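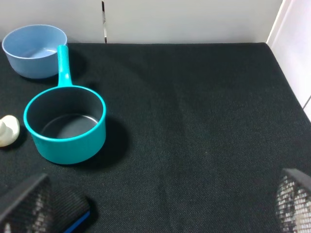 Octavian Matei
Kitchen coordinator, Hjaltested Hall

Soup season, stove news, please bring your jars back

1st October already and I'm writing this standing up at the counter with a stock pot going, so forgive the spelling. Lots to get through. Soup first, then the stove, then jars, then everything else.

Soup suppers start again this week. Thursdays, same as last winter. Doors at five, bowls out by half past. Two sittings this year because last year people were eating off the windowsill. If you've got little kids or an early shift, come to the first one. If you like to sit and talk, second one please, we can't be moving you along with your spoon in your mouth. Pay what you can in the tin by the door. Nothing in the tin is fine too.

First four weeks so far:

Split pea, with ham and without
Red lentil and squash
Chicken and barley
Borscht, if the beets come in

The borscht depends on the Petance Road garden. Beets were small when I looked last and something has been at the tops. Might be cabbage soup instead. Don't be sad, it's a good cabbage soup, my aunt's, lots of dill and a bit of vinegar right at the end.

Barley again this year for those who asked. Quite a few of you asked. One of you asked on a napkin. I stopped making it becuase it goes to glue if it sits, so the plan is to cook the barley on its own and put it in as we serve. Works at home. Never tried it with a pot you could bathe a dog in.

Stove. The big news really. The fund closed at $2,330 after the yard sale and the pancake breakfast, and that gets us the used Felico range from the bakery on Gasine Street. Six burners, and the oven door shuts by itself, no chair needed. Pascal Wunderlich is doing the gas hookup and won't take a cent for it, so if you see him on Thursday put something good on his plate. He eats everything except mushrooms. It comes in the week after Thanksgiving. Until then we're on the old one, left back burner still dead, and the front right only has one setting and it's high. Stir.

The old stove is free to anyone who'll haul it. Bring a truck and somebody with a strong back. Good for parts, or for a cottage where you're not fussy.

Thank you to everyone who flipped, washed, lugged, donated or just showed up hungry. The yard sale was cold and the wind took the price tags off half the table and people still paid properly. I noticed.

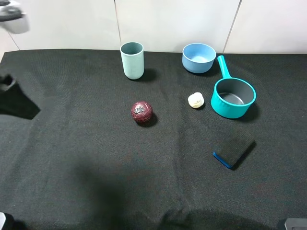

Cup, bowl and saucepan on the black cloth.

Jars. We sent out over 1,000 of them last winter, the one-litre ones, and I've got maybe two shelves left. They're in your basements. I know they are because mine has some too. Rinse them, leave the lids off so they don't go musty, and put them in the crate inside the side door. Not outside the side door, the raccoons tip it. No pickle jars, I can't get the smell out and then the lentil tastes of dill. Same goes for salsa.

Labels on takeaway soup will have the date and what's in it. If the label's come off, don't guess. Allergies – tell whoever is ladling, each week, even if we've known you for years. We will always have one pot with no dairy and no wheat. The bread is never wheat free. Somebody asks every week so there you go, in writing.

Freezing it. People ask. Pea and lentil freeze well, three months easy. Barley not so much, it drinks up all the broth, so add water when you warm it and salt again after. Anything with potato in it goes grainy, I'd eat it the next day. Leave an inch at the top of the jar or you will be picking glass out of the freezer drawer like I was in February. Thaw it in the fridge overnight, please don't stand a frozen jar in hot water. Crack. Every time.

Stock, since I got four emails about it. No secret. Save your onion skins, carrot ends, celery leaves, parsley stems, in a bag in the freezer. When the bag is full, pot, cold water to cover, a bay leaf, some peppercorns. Low for an hour, not more, or it goes bitter. No broccoli, no cabbage ends, no beet peel unless you want pink soup. Bones are a different thing and take all afternoon. We do ours on Wednesday nights if you want to come and see, bring a peeler. I never have enough peelers. I don't know where they go. I think they go out with the scraps.

Speaking of scraps, the green bin has moved, it's behind the shed now. Neighbours weren't keen on it by the fence and fair enough, August was ripe.

Help wanted. Two people for dishes at the second sitting, it's a warm job, there's a radio. One person with a car for the Gasine Street bread pickup, they close at four and they do not wait. Anyone with a decent knife and half an hour before opening. You don't need to sign up for the whole winter. One Thursday is a help. Tell me at the counter or write it on the sheet by the coat hooks, and please write it so I can read it, last year I had somebody down as "Brb" for six weeks.

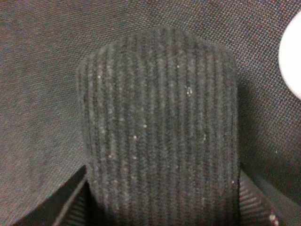 Charcoal rib, with a bit of lint.

Odds and ends.

Parking – the side lot floods at the low end when it rains, so leave your car up by the hedge or wear boots. The front is for people who can't walk far. Please leave it for them.

Ladles. We're short one. Long handle, small dent. If it went home with you by accident in a pot after the breakfast, no questions, just drop it in the jar crate.

Spoons too while I'm at it. How does a hall lose soup spoons. I'd take any you have, doesn't matter if they match. Forks we've got plenty of, nobody steals a fork.

Heat. Furnace gets turned on the day of, at three, so the hall is chilly for the first sitting and a sauna by the second. Dress in layers. I can't do anything about the thermostat, it's been painted over.

Recipes. A few of you want the squash and lentil. Short version: roast the squash first, don't boil it. Onion, garlic, cumin, a good big spoon of tomato paste fried untill it goes dark. Red lentils, stock, squash in at the end. Lemon. I'll write out the amounts properly next month, at the moment I only know them by the bucket.

No supper Thanksgiving week, go see your families or have a lie down. Back the Thursday after, new stove willing.

Pot's boiling over, have to go. See you Thursday, bring jars.

O.M.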